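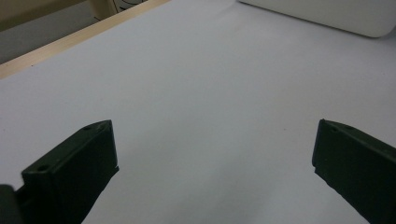 1/ Arbeitsplatte in der Werkstatt Kunddale, Stand 17.01.2026. Thema dieses Threads: helle, glatte Arbeitsflächen und warum ich bei ihnen geblieben bin.

2/ Vorher hatte ich eine dunkle Matte von Elten. Mechanisch einwandfrei. Schwarze Kleinteile waren darauf aber kaum zu finden, und beim Sortieren ging mir regelmäßig eine Schraube verloren.

3/ Hell heißt bei mir leicht gebrochenes Weiß, matt. Glänzende Flächen spiegeln die Deckenleuchte, das stört beim Ablesen von Skalen mehr als jeder Kratzer.

4/ Weiß ist übrigens eine Frage der Lampe. Unter kühlem Licht kippt so eine Fläche ins Lavendelgraue. Wer Farben beurteilen muss, gleicht vorher ab. Für Montage ist es egal.

5/ Reinigung: Mikrofasertuch, lauwarmes Wasser, ein Tropfen Spülmittel. Kein Scheuermilch-Experiment. Aatos Juntunen hat es bei seiner Platte versucht – der Glanzfleck ist geblieben.

6/ Einzelne Pünktchen bleiben trotzdem sichtbar. Auf dunklem Grund sind sie auch da, man sieht nur andere.

7/ Für Klebearbeiten lege ich einen Bogen Papier unter. 27 Bögen im Paket von Skollier, im Oktober gekauft, 9 sind noch übrig. Festkleben nur an den Ecken, sonst wirft sich der Bogen.

8/ Eetu Räsänen fragte nach einem aufgedruckten Raster. Hatte ich, von Jääskeläinen. Das Raster war nach 6 Metern Plattenlänge um 4 Millimeter versetzt. Seitdem ohne Raster, mit Stahllineal.

9/ Maße und Bezugsquelle der Platte reiche ich nach, der Lieferschein liegt im anderen Ordner.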